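The Part of the Racket You Touch

By Ľudovít Zeman
11/2/18

In my club everybody speaks about strings and tension. About the grip they speak very little, although the hand knows only this part of the racket. I played 18 years before I learned to wrap one well.

My teacher in this was Manolakis, a small shop behind the station, where the owner changes grips while you wait. He starts at the butt, with the tape pulled a little, and each turn covers the edge of the turn before. When he is too generous, the handle becomes thick and the fingers get tired. He takes it off and begins again — without any hurry. 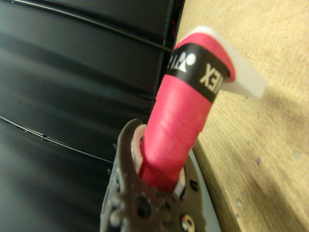 Reading time: 5 min

Color is a matter of taste, and mine is now a loud pink-red. On a matte tape like this one the ridges between the turns stay faint, and I like to feel them lightly under the thumb. The black band with the Yonex name sits close to the butt, with a short piece of pink after it.

I change the tape every June and again before the winter league. My partner waits until hers has holes. She wins more often than I do.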